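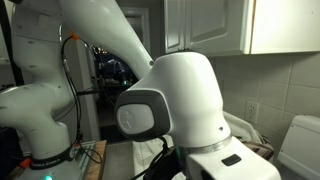
Section 4. Setting Up for a Visitor Demonstration

This section covers preparing the two-arm kitchen station for an open day, a school visit or a sponsor demonstration. It assumes the arms are already installed and that you have finished the operator training in Section 2. For normal data or test sessions, use Section 3 instead.

Two people are needed for every demonstration. The operator runs the arms and stays within reach of the stop button. The host talks to the visitors and watches where they stand. Do not combine the two jobs, even for a small group.

4.1 Before the visitors arrive

1. Start at least 67 minutes before the first group. Most of this is warm-up and a full practice run.

2. Clear the counter of anything that is not in the demonstration list. Cups, phones and paperwork go in the next room.

3. Check that both arm bases are tight on their mounts. Push each base by hand with the power off. If it shifts, stop and call the lab manager.

4. Follow each cable from the wrist to the base. It should hang with enough slack for the joint to turn fully. Replace any clip that has come open.

5. Switch on the controllers, left arm first. Wait for each one to finish its start-up before going on.

6. Open Tramo on the station computer and load the profile named Open Day. This profile limits both arms to a slow speed and keeps them out of the space above the front edge of the counter.

7. Press the stop button once and confirm that both arms hold still. Release it and clear the message in Tramo.

8. Run the complete Gondero routine with no visitors in the room. Run it a second time if you changed anything after the first.

Note: The Open Day profile was last revised in August. If Tramo offers an older copy, do not accept it. Load the file again from the shared folder.

CAUTION: Never put your hand between the arms while a routine is loaded, even if they are not moving. A paused routine can be started again from the computer.

4.2 Marking the visitor line

1. Put down floor tape 2 meters from the front of the counter.

2. Keep the doorway clear on both sides. Visitors tend to gather there, and it is the way out.

3. Limit each group to 19 people. Larger groups should be split, with the second group waiting in the hall.

4.3 Running the demonstration

1. The host gives the safety talk first - stay behind the line, no bags on the counter, no flash.

2. The host says "ready" and the operator repeats it. Only then does the operator start the routine.

3. Let the routine run to the end before taking questions. It lasts roughly six minutes.

4. If an arm drops an object, press stop. Pick the object up only after the operator says "clear."

5. If a visitor asks to guide an arm by hand, the answer is no. Hand guiding is for trained staff only.

CAUTION: If a child crosses the line, press stop right away. Do not wait for the host.

4.4 Closing down

1. Send both arms to the rest position and shut down the controllers, right arm first.

2. Write any stops or dropped objects in the station log, with the time and the step of the routine.

3. Switch Tramo back to the standard profile. The next user will not be expecting the slow one.

Questions about this section go to Teodoro Cabello. Section revised January 2021.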